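Gripper opens mid-carry, kitchen sim

szucs_v
Kettle task in the Salminen kitchen, 237 episodes. In 56 of them the fingers open during the carry and the kettle drops. No error in the log. Started after the June update.

bultton9
Friction. Raise it on the finger pads.

szucs_v
Already doubled it. Same 56.

F. Nyamweya
If it's the same episodes every time, it isn't friction. Check whether your watchdog timeout sends an open command. Ours did.

bultton9
A timeout should hold, not open. I'd still look at contact settings first.

F. Nyamweya
Should, yes. The default in Brirnex is open.

szucs_v
Faith is right. Timeout fires at step 39 and the fallback is "open". I've set it to hold and I'm rerunning from the start pose, kettle on the back left burner, front one on.

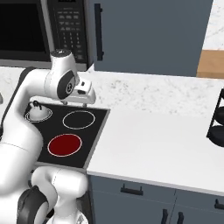
First 9 of the bad seeds get through the carry now. I'll run the rest tonight.

bultton9
Fine, but holding a kettle over a lit burner isn't a safe state either. Don't put that default on hardware.

szucs_v
Agreed. Sim only for now.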